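Section 8: Setting Up Your Desk Mat and Drink Zone

Good news - the hard part is over. With the Wenent monitor arm tightened and the screen hanging where you want it, you get to lay out the surface, and this is where a working desk starts to feel like yours!

Before you begin, switch the screen off and slide everything you can lift toward the sides. The Wenent mat needs a clear run along the front edge of the desk.
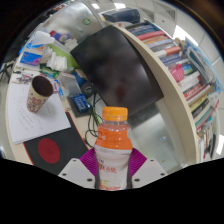
1. Unroll the mat with the colored border facing up. Give it 10 minutes to relax before you put anything on it.

2. Line up the front edge of the mat with the front edge of the desk. If the corners curl, roll them the other way for a moment and try again.

3. Set the Pernilport laptop stand on the far side of the mat and press down on the crossbars. It should sit flat on all its feet.

Note: The Pernilport stand (part 219) can be used with or without a laptop in it. Leave it in place either way, as it holds down the back of the mat beautifully.

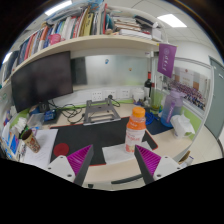 Fig. 8-1. Laptop stand on the far side of the mat, bottle and paper toward the front.

4. Now choose your drink zone. Pick one side of the mat and keep every cup, mug and bottle on that side. Left-handers often like the right side, but try both for a day. It's your desk!

5. Keep tissues within reach of the drink zone. A soft pack is ideal - you can grab a handful with one hand while the other rescues your notes.

CAUTION: Close screw caps fully between sips. A tipped bottle can empty itself across the mat and reach your cables very quickly. 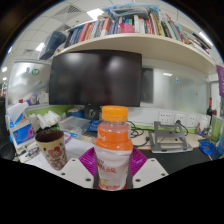
Fig. 8-2. Orange-capped bottle and flowered cup, with tissues on the far left.

6. Gather the loose cables behind the mat and fasten them with the Su ties from bag 10. Leave enough slack for the monitor arm to swing all the way.

7. Put small parts and bare circuit boards in the Plilencombe tray with the lid on. They are happiest well away from anything you drink.
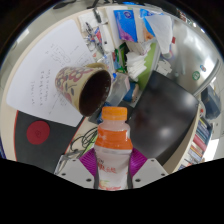 Paper is the last piece of the puzzle, and big sheets are wonderful for working out an idea. Give them room to spread, and let them overlap the mat if they need to. Do watch where you park your drink, though. A flowered mug right by a page of handwritten notes and a sketched diagram looks very cozy, but one bump of the elbow could cost you the whole page. Move the mug onto a coaster first, then pick up your pen.

Cleaning: Wipe the mat with a damp cloth every Monday and let it air dry flat. Do not machine wash. For sticky spots, see page 95.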